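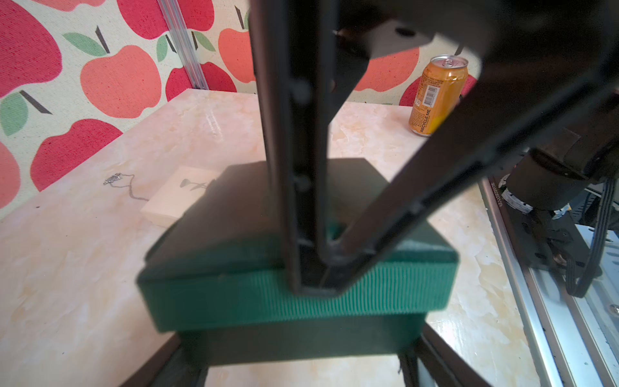
Green box, Sunday, before I'd made up my mind about it.

Everyone keeps telling me jewelry needs its own box. A good box. I have kept mine in a saucer for years and I'm not sure what problem I'm supposed to have been having.

Anyway, I gave in and tried one. Dark green, smooth lid, ribbed band down the side of it like the ribbon on a nice hat. It does look expensive. Looking expensive is most of what a gift box does for a living, so I'm not handing out points yet.

The silver chain is still out on the table next to the little cream square with the plant drawing on it. The theory goes that a chain stored flat in a box won't tangle. My chains tangle when I look at them. We'll see.

Ibrahim says the trick is to fasten the clasp first, then lay it in a loop. I asked how long that had worked for him and he said he doesn't own any necklaces. OK.

Also looked at one of those Zudano organizers with all the slots. Johanna has one and loves it. She also wears the same 2 things every day and the rest just live in there, so I don't know what it's organizing.

A few people asked about the orange can. It says RECYCLE ME up the side. I will, but I don't love taking orders from a drink. And how many people read that and think, oh, good point, I was going to throw it in the lake?

Yes, those are apples on the fabric behind the table. Big red and coral ones. I was told they'd "lift the room." The room is where it was. I will say they're cheerful at 7 in the morning, which I resent a little.

Back to the box. My real complaint with lids is that once something goes under one I forget I own it. With the saucer I can see everything – dusty, sure, but I can see it.

So the plan is one chain in the box until the end of June, the rest stay in the saucer. If the boxed one comes out in a knot I'm going to be unbearable about it.

Elfriede has already asked if she can have the box when I quit. Probably, yes.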